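I put off buying a rolling whiteboard for years, so I was probably ready to love the Ivwood before it ever came out of the carton. We run an evening language circle, and until this June we taped big sheets of paper to the wall and hoped they'd stay up. My friend Orvokki Kallio had been after me to get a proper board, and she was right, as she usually is (don't tell her).

Putting it together took me 19 minutes, with one bolt I had to back out and start over. The wheels roll nicely over a door sill, and the brakes hold even when somebody leans in to underline a verb with real feeling! The surface wipes clean with a dry cloth if you get to it the same evening - leave it overnight and you'll want the spray. 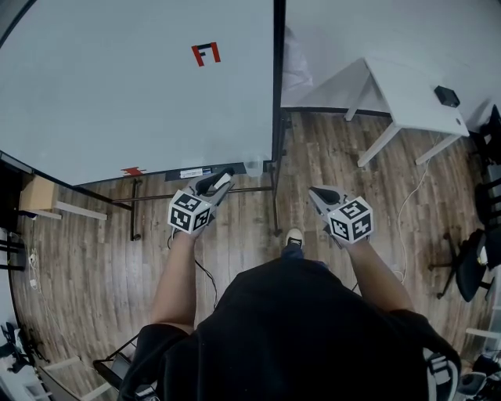

My one real gripe is the pen tray, which is so shallow that the markers roll off whenever we move the board. I've put a strip of felt in mine and that helps. I'd also like a longer warranty, but for the price I'm very happy, and I've already told Hilkka Koivisto to order one for her choir.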